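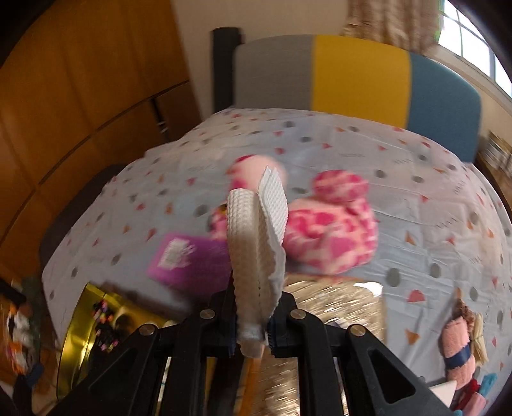 Home & Laundry > Kids' Rooms > Bedding and Soft Toys

Thread: Has anyone kept up the Wuvon bed reset for more than a month?
Views: 1846

tlapale_e
My sister-in-law swears by the Wuvon bed reset and has been at me to try it since April. For those who've been spared: every soft toy comes off the bed every morning, each one gets a wipe with a waffle cloth, you smooth the sheet, and then a maximum of 12 toys go back on in "family groups". It's meant to take 20 minutes and leave you with a bed a child can sleep in and a room that doesn't look like a bargain bin.

I've got a daughter who is five and a bed full of plush, so I gave it a go. First impressions are not good. The sheet was creased again before I'd finished the first lot. My waffle cloth is fraying along the edge, and I can't see what a wipe is supposed to do for a toy with any sort of pile on it. Feels like I'm patting it on the head.

Before I put any more mornings into this, has anyone stuck with it and noticed a difference? I don't mean "it feels calmer". A difference.

Emiliano

prairie_mum
We've done it for most of a year and wouldn't go back. The wiping is the least of it. What helps is handling every toy, so you find the seams that are going and the socks and the toast. Love your headboard by the way, that mustard panel next to the teal is gorgeous.

karimi_r
Finding the toast is a fair point, but you can do that by shaking the doona over the laundry floor once a week. I read the whole Wuvon booklet when our second was born and there's no reason in it for the number 12. It's just stated, in bold. Same with the waffle cloth. A waffle weave is good at drying dishes because it soaks things up. On fur it skates over the top.

If it's dust you're worried about, a pillowcase with a knot in it and a cold gentle cycle will do more than a year of dabbing. Check the label first and leave out anything with a battery.

tlapale_e
Thanks both. @prairie_mum the headboard came with the flat and I've gone from hating it to defending it.

@karimi_r that's where I'd got to as well. I'd be happier with the machine, but some of hers have hard eyes and I don't want them scratched. Bit more of what I'm dealing with: 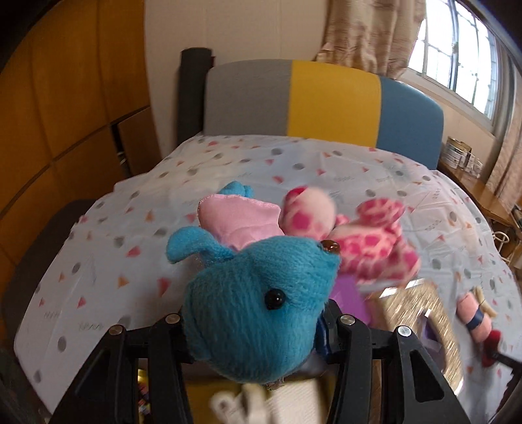
Blue one with the bead eye, pink spotted one, and the satiny pink piece that has to stay near them

The gold thing on the right is not a soft toy and nor is the purple thing, and this is my other problem with the method. It has nothing to say about everything on the bed that isn't plush. Do they count towards the 12? The booklet has "companions" and "clutter" and my daughter has made it very clear which she thinks they are.

nat.beltran
Those bead eyes have been fine for us in the wash inside a sock (one toy per sock, football socks if the head's big). I'd be more careful with that satiny piece. Look at the edging, it's already got a bit of fray along the stitching, and a spin cycle will open that right up. Hand wash in a basin and dry it flat on a towel.

What is the fluff hanging off the bottom of the blue one's head? Sort of brownish. If that's stuffing coming out I'd stitch it before any washing at all.

tlapale_e
Well spotted. I'd taken it for something he'd picked up off the floor. Will have a proper look tonight with the lamp on.

prairie_mum
See, this is what I meant about handling them! You'd have missed that otherwise.

karimi_r
He did handle it and he did miss it. Natalia found it from a photo.

prairie_mum
All right, all right.

iordache_irina
I'm going to disagree with nearly everyone. I think the cloth is fine and the daily part is silly. I go over ours on Friday with a damp waffle cloth wrung out hard, in the direction of the pile, then once against it. On short plush like the blue one it does lift the surface grime, you can see it on the cloth. On the long shaggy ones it's useless and Rostam is right about that.

But every morning? The child is at school, the toys are lying on a bed. They aren't getting dirty between Tuesday and Wednesday.

karimi_r
"You can see it on the cloth" – could be dye. Have you tried it on a new one?

iordache_irina
No, and I'm not buying a new bear to win this. But point taken, I'll try an old white one and see what colour comes off.

berenice_c
Has anyone used the Brelta spray that gets mentioned alongside the Wuvon stuff? The seller told me it "resets the fibres", whatever that's meant to be. I bought the Horilero one before that and it made our rabbit crunchy.

nat.beltran
Haven't used Brelta but I'd want to see an ingredients list before it went on anything that gets chewed. "Resets the fibres" isn't a thing I'd pay for. A soft toothbrush fixed our crunchy elephant, if it's any help with the rabbit.

berenice_c
Toothbrush sort of worked on the ears. The tummy is still stiff. No ingredients on the bottle, I looked, so it's going back.

tlapale_e
Update for the people who asked. I dropped the daily reset after a bit under two weeks. Best morning I managed was well over the 20 minutes, and that was with her at her nan's. With her in the room every toy I lifted off had to be discussed.

The sheet is a separate gripe. Ours is a printed one with little triangles and dots and it shows every wrinkle no matter how you pull it. I've stopped pulling it.

What we do now is a basket at the foot of the bed, she picks who sleeps up top, and the rest go in. No number. The satiny piece got its basin wash as per Natalia and the stitching held. The blue one I haven't washed at all yet, I want to sew under the chin first and I'm slow with a needle.

@iordache_irina did you do the white bear?

iordache_irina
I did. Cloth came up grey, and there's no dye in a white bear, so I'm counting that as a win. Rostam will say it was the cloth.

karimi_r
Was it a clean cloth?

iordache_irina
Clean out of the cupboard.

karimi_r
Then I'll give you the short plush. Still not doing it daily.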